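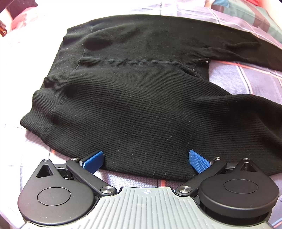
Visita a la jornada de puertas abiertas de Gotmont, junio de 2025

Gotmont es un centro de prácticas para personal de lavandería y de pisos. Ocupa la planta baja y el primer piso de un antiguo almacén de Jastham, y una vez al año abre las puertas a quien quiera verlo. Fui por dos motivos: llevo la ropa de casa de un pequeño alojamiento rural y tengo un problema viejo con las prendas de punto que se dejan los huéspedes, que siempre acabo doblando mal.

Se entra por el patio de carga. En la puerta dan una hoja con el plano y el horario de las demostraciones. La entrada es gratuita y el grupo se limita a 50 personas por turno. En el mío éramos bastantes menos y se podía preguntar sin prisa.

La primera parada es la sala de clasificación. Allí se separa lo que llega por color, por tejido y por estado. Las mesas son altas, a la altura de la cadera, y tienen el borde redondeado para que no enganche. El encargado de la sala, Teodor Mocanu, explicó que el error más caro de un alumno nuevo es confiar en el color: mete todo lo negro junto, y lo negro incluye toallas que sueltan pelusa y punto que la recoge. Me reconocí en el ejemplo.

De ahí se pasa a las lavadoras. Hay una fila de máquinas grandes y otra de máquinas domésticas, porque parte de los alumnos trabajará en casas particulares. Nos enseñaron los programas para prendas delicadas y el centrifugado que usan con el punto acanalado, corto y a pocas vueltas. En el centro trabajan con 1000 revoluciones como máximo para las sábanas y bastante por debajo para todo lo que tenga elástico. Pregunté por el suavizante. Lo usan poco y en el punto nunca.

El secado se hace en horizontal siempre que se puede. En la sala de Fluken (las salas llevan nombres de los antiguos clientes del almacén) hay bastidores de malla apilables donde se extienden jerséis y pantalones. Me parecieron prácticos, aunque ocupan mucho. En un alojamiento como el mío no hay sitio para eso y se lo dije a Mocanu. Me contestó que usara una cama.

La parte que más me interesaba estaba en el primer piso. Son varios dormitorios montados como los de una casa, con su cama, su armario y su cómoda, donde se practica el doblado y el guardado. Las camas están hechas con ropa corriente, de la que tiene cualquiera. En la que nos tocó había una sábana de cuadros lavanda y blancos con unas rayas finas rojas y rosas, y encima, extendida, una prenda negra de punto acanalado, de las de pierna larga. Todo el ejercicio se hizo sobre la cama.

El primer asunto fue la pelusa. En la tela negra se veían motas blancas, sobre todo a lo largo de la costura que la cruza. Mocanu dijo que la costura en relieve es donde se queda casi siempre y que hay que empezar por ella. El procedimiento del centro es este: cepillo de goma o rodillo adhesivo, pasadas cortas, siguiendo la costura de un extremo al otro y sujetando la tela con la otra mano para no estirarla. Luego el resto, en el sentido del acanalado. Si se frota en contra, el canalé se abre y la pelusa entra más. Se hace antes de doblar, porque después queda atrapada dentro.

El segundo asunto fue alisar. El punto acanalado no se plancha, se coloca. Se parte de la cintura, se deja recta y se van llevando las piernas con la palma, sin tirar de los bajos. Las ondulaciones de la costura se corrigen desde el lado donde la tela está doblada por debajo. Si se aprieta desde arriba, la onda solo se desplaza. Yo siempre había empezado por los bajos, y por eso una pierna me quedaba más larga que la otra.

Después viene el doblado propiamente dicho, que en Gotmont enseñan de dos maneras:

Para cajón: una pierna sobre la otra, el pico del tiro hacia dentro y tres dobleces desde los bajos hacia la cintura. Queda un paquete que se tiene de pie.

Para balda: una pierna sobre la otra, un solo doblez por la mitad y otro más, con la cintura hacia el fondo del armario. Queda más plano y se apila, pero conviene no pasar de cinco prendas por montón.

Lo que desaconsejan es colgar el punto por la cintura con pinzas. Con el peso se alarga y además quedan las marcas. Si no hay más remedio, se pasa doblado por la barra de una percha gruesa.

Los asistentes pudimos probar por turnos. A mí me salió bien el doblado de balda y regular el de cajón, que se me abría por el lado. El truco, según una alumna de segundo curso que ayudaba en la sala, es remeter el último doblez dentro de la cintura. Lo he repetido en casa y aguanta.

En el dormitorio contiguo, el que llaman Steinbach, se practicaba el cambio de sábanas. No me detuve mucho. Anoté una cosa: guardan cada juego dentro de una de sus fundas de almohada, con una etiqueta de tela cosida a la esquina que indica la medida de la cama. Tienen 43 juegos en un solo armario y encuentran el que buscan sin deshacer nada. Yo tengo muchos menos y pierdo el tiempo cada sábado de cambio — esto lo voy a copiar.

La visita termina en el almacén de material, donde se pueden comprar cepillos, redes de lavado y etiquetas. Los precios son normales. Compré dos redes de malla fina y un cepillo de goma. También hay una mesa con café, y allí se quedan los instructores a contestar dudas. Pregunté por las bolitas que salen en la entrepierna de los pantalones de punto. La respuesta fue quitarlas con maquinilla, en seco y con la tela apoyada en una superficie dura, y esta vez no en la cama.

Algunos datos prácticos para quien quiera ir. El recorrido completo dura dos horas si uno se queda a las demostraciones. Se sube al primer piso por escalera o por un montacargas que manejan ellos, hay que avisar en la entrada. El aparcamiento del patio se llena pronto, pero a 100 metros hay otro. En la zona de lavadoras hace calor y hay bastante ruido, así que para los niños pequeños es mejor ir directamente a los dormitorios. No hay guardarropa.

En septiembre empieza un curso corto de cuidado de prendas de punto, abierto a gente de fuera, en cuatro sesiones de tarde. La inscripción se hace en la misma recepción o por teléfono. He dejado mi nombre en la lista.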